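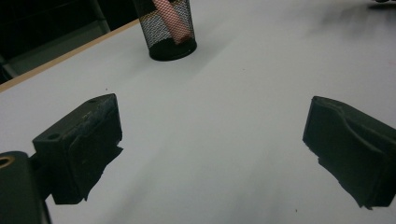 How long does the table top have to rest before it can be fitted to the frame?
Leave it flat in the room where it will be used for 35 hours, with the wrapping opened at both ends.

Section 5. Fitting the top and setting the height

This section covers the Flosard height-adjustable table with the standard or wide top. If you have the Clulside corner table, use the separate sheet packed with the corner bracket. The legs and crossbars must already be joined as described in Section 4.

Text revised 5/13/20. Tables shipped before April of the same year have a different cable clip. See the note after step 9.

Before you start

You need a Phillips screwdriver, the 5 mm hex key from the parts bag, a tape measure and a pencil. A cordless driver may be used for the first turns of each screw, on its lowest setting. Finish every screw by hand.

Two people are needed to turn the table over. Clear enough floor to lay the top down with space to walk on all sides, and put down a blanket or the flattened carton to protect the surface.

CAUTION: Do not plug in the control box until you reach step 13.

Attaching the frame

1. Lay the top face down on the blanket. The underside has pilot holes in two rows. The edge with the cable notch is the back edge.

2. Set the frame upside down on the top, with the feet pointing up. The motor housing goes toward the back edge.

3. Slide the crossbars in or out until the holes in the side brackets line up with the pilot holes. On the wide top, use the outer row.

4. Measure from each end of the top to the nearest bracket. The two measurements should match. If they don't, loosen the crossbar bolts, shift the frame and measure again.

5. Press a rubber washer into each bracket hole. The washers cut down on vibration when the table moves, so do not leave them out even if the frame seems to sit well without them.

6. Start all of the short wood screws by hand, two or three turns each. Then tighten them, working from one corner to the opposite corner. Stop when the washer begins to bulge.

CAUTION: Use only the short screws (bag C) in the top. The longer screws in bag D are for the cable tray and will come through the surface if used on the brackets.

7. Tighten the crossbar bolts with the hex key.

Note: If a pilot hole strips, move the screw out, fill the hole with wood glue and a sliver of matchstick, and let it dry overnight. Boström sends replacement screws on request but does not replace tops for a stripped hole.

Fitting the control box and handset

8. Slide the control box onto its rail until it clicks. The sockets should face the nearer leg.

9. Push the motor plugs into sockets M1 and M2. Either leg can go to either socket. Run the cables along the crossbar and hold them with the adhesive clips – one near each leg and one in the middle.

Note: Older tables came with a screw-on clip in place of the adhesive ones. It does the same job. Use the spare hole beside the rail and do not drill a new one.

10. Screw the handset to the underside of the front edge, on whichever side you prefer. Keep it clear of the bracket, or the knuckles will hit metal when you press the lower button.

11. Plug the handset cable into the socket marked H.

Turning the table over

12. With one person at each end, hold the frame by the crossbars and tip the table onto its long edge, then onto its feet. Do not lift by the top, and do not drag the table on its feet.

13. Move the table to its place. Leave a gap of at least 5 cm behind it and check that no window sill, shelf or radiator is in the way of the top as it rises. Connect the power cord to the control box first and then to the wall outlet.

First reset

The table will not move normally until it has been reset once.

14. Press and hold the lower button. The legs go down slowly, stop, rise a little and stop again. Keep holding until the display stops flashing.

15. Press the raise button and check that both legs move together. If one side lags, unplug the table, push both motor plugs fully in and repeat step 14.

Setting your height

Sit with your feet flat on the floor and your elbows at your sides. Lower the table until your forearms rest on it without raising your shoulders. To save the height, press S and then 1. For standing, raise the table to elbow height in the shoes you normally wear, then press S and 2.

Note: Order the Vevach extension feet (part 845) if the table is too low for you at full height. They are fitted from below and do not affect the saved heights.

Error codes

E1 – A motor is not connected. Check the plugs at M1 and M2.
E4 – The load is uneven or too heavy. Move things toward the center and try again.
E7 – The motors are too warm. Wait for the code to clear before pressing any button.

Check all bracket screws again after 7 days of use. Cleaning and care are covered in Section 6.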